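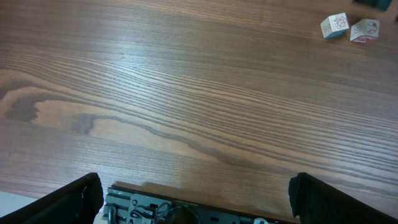
Gripper trials: Pumance against Hornolby

Notes and one picture from the bench, 30/03/2025

We have had two grippers on the same arm for most of March, trying to decide which one to keep. The Pumance brochure promises "effortless handling of everyday objects." I have read that line on other brochures, and it usually means somebody picked up a foam cube on a good day. So we used toy blocks on a wooden table and kept the score ourselves.

Wrist view, fingers open, blocks at upper right
Two wooden blocks sitting close together with a narrow gap between them. The gap is the hard part. Any gripper can grab a block that has the table to itself, but a thick black finger has to go somewhere, and when the neighbor gets shoved I call that a miss. Pumance's own test sheet does not.

About the camera
The wrist camera gives a fair look at both fingertips, and I will grant them that. It also spends a good part of its view on the gripper's own housing, and the housing puts a shadow on the table right where you want to see what you are doing. The Gronow software is supposed to deal with shadows. I turned that setting on and off and could not tell the difference from the results.

The numbers so far
333 grasps in total, 60 of them with the blocks side by side. On those 60, Pumance and Hornolby finished 3 apart. The sales rep called that a clear lead. Shufen Yin ran the last batch again with the table turned, and the lead went the other way.

What I still don't believe
That textured fingertips matter on blocks this light. That the "adaptive" force mode adapts to anything. That either gripper is worth almost 4 times what we paid for the old Claltham, which is slow and ugly and still works.

Next batch is the same blocks with a smaller gap. Shufen has the log sheets if anyone wants to check my counting.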